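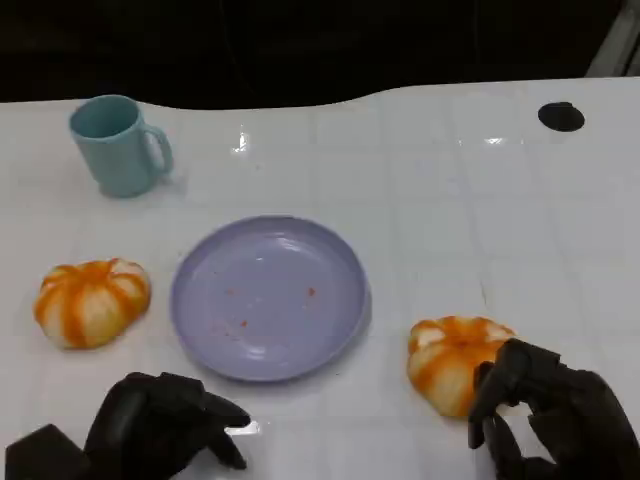 NULTDALE, October

Home | Guides | Tables | Tabletop Care | Contact

Section 6: Setting and Clearing the Storkidetti Table

This section covers everyday use of the white Storkidetti tabletop with plastic tableware and small table decorations. For leg assembly and leveling, see Section 4.

Before you set the table

1. Wipe the top with a soft, damp cloth and dry it. The glossy finish shows streaks if it is left to dry by itself.
2. Run any lamp cord before you put out the dishes. Do not place cups next to a cord.

Setting one place

3. Put the plate in the middle of the place, well back from the front edge. The lavender plate has a raised rim and can be lifted with one hand when empty.
4. Stand the mug behind the plate and to the left, with the handle turned to the right. Left-handed users may reverse this.
5. Set one orange and cream pumpkin on each side of the plate. Hold a pumpkin around its side and lower it straight down - do not slide it across the top.

NOTE: The far edge of the tabletop is curved. Measure from the front edge when you line up several places.

CAUTION: The pumpkins are decorations. Do not heat them or put them in the dishwasher.

Clearing

6. Take away the mug first, then the pumpkins.
7. Lift the plate level so that crumbs stay inside the rim. Small reddish-orange crumbs like those on the plate can be tipped into the trash.
8. Wash the plate and mug by hand in warm water with mild soap.
9. Wipe the tabletop again, working from the back toward the front.

CAUTION: Do not use scouring powder or steel wool on the top. Scratches in the gloss cannot be polished out.

Spare parts

Replacement mugs and plates are listed in the Direro parts sheet under item 177. Pumpkins are item 115 and are sold in pairs. Orders from outside Nultdale are shipped from the Kettunen warehouse.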